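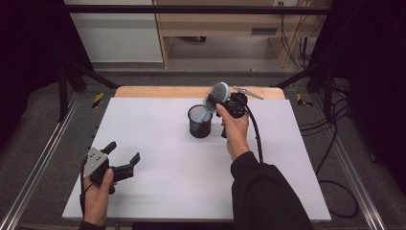

What does a back-cover blurb have to tell the reader before the price does?

Mostly who the book is about and what has gone wrong for them. Everything else in a blurb (the setting, the monster, the love interest) can wait a sentence or two, and in the blurbs I read it usually did.

4. Reading the blurbs

I started with the Mornance catalog, a big listing of self-published and small-press novels that are mostly paranormal, with a fair amount of horror and small-town fantasy mixed in. I took every blurb filed under paranormal in August and threw out the ones that were only a line of praise from another author, plus the ones that turned out to be the first page of the novel pasted into the wrong box (there were more of those than I'd like). That left 492. I read all of them myself, in order, over more evenings than I planned for, and then I handed a smaller set to four readers from the Imham book group so I could find out if my labels made sense to anybody else.

The labels are simple. I gave each sentence one of seven tags: person, trouble, place, rule, threat, tease, and sales talk. "Rule" was the one I had to add late. Paranormal blurbs spend a surprising amount of room explaining how their world works — who can see the ghosts, what happens at the full moon, why the town can't be left — and I had been filing those sentences under place, where they didn't belong at all. Once I pulled them out, the place sentences got a lot shorter and a lot more alike. A town, a lake, an old house that somebody inherits. If you've browsed that shelf you can probably write one in your sleep.

Figure 2. A hairbrush with a light blue handle held between two black hand-held grippers. 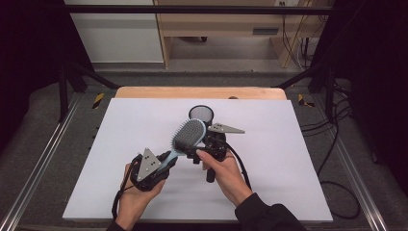 Corinne Haldeby
Graduate Researcher, Popular Fiction and Publishing

4.1 The opening line

Lots of blurbs open with a tagline that sits by itself above the rest. I went back and forth about whether to count it as part of the blurb. My readers settled it for me: when I gave them blurbs with the tagline taken off, they still guessed the genre, but they were much less sure about the mood. One reader took a comic vampire novel for a straight thriller and was pretty annoyed with me afterward. So the taglines stayed in, with a tag of their own whenever they said something the body didn't repeat.

After the tagline, the person comes first. The usual pattern is a full name, then an age or a job, then a loss. Jobs get lost, parents die, a fiancé walks out before the second comma. I had expected the Plorkov titles to do this differently, as Plorkov is a proper small press with an editor writing its copy, but they follow the same order. What changes is the length. Plorkov blurbs get through the person and the trouble in under 40 words, and the self-published ones take their time, sometimes a whole paragraph, with a sister and a hometown and a dog thrown in.

I like the dog, personally! My readers didn't. They kept marking those sentences as the spot where they'd have put the book back.

4.2 The turn

Somewhere past the middle nearly every blurb turns, and it turns on a stock phrase. "Little did she know" is the famous one, but "everything changes when" and "until one night" do the same work. I coded the turn as the first sentence where the threat or the rule shows up, and then looked at what it was attached to. In romance-leaning books it was attached to a stranger. In horror it was attached to a place, which fits with what I said earlier about old houses.

The turn is also where the writing gets vague. Names drop out and we get "a dark secret" or "an ancient evil." I asked the readers to tell me what they thought the secret was, and for the vaguest blurbs they just shrugged and said vampires. I don't want to make too much of that, with a group this small who all know each other.

4.3 Endings and questions

The closing question ("Can she save the town before it's too late?") was the feature my readers disagreed about most. Two of them skip it on principle. I've left it tagged as tease throughout, though a stricter coder could call half of these sales talk, and I went through the whole set a second time on 07/10/2010 to make sure I was at least being consistent with myself. I changed some tags and left a note beside each one. The notes are kept with the Fajardo library copy of the full blurb set, where the older print catalogs are too.

Related items
Covers first: how shoppers sort a paranormal shelf
Series titles and the trouble with book two
Author bios in small-press horror
Sample chapters and where they stop
Plorkov paperbacks: a checklist of first printings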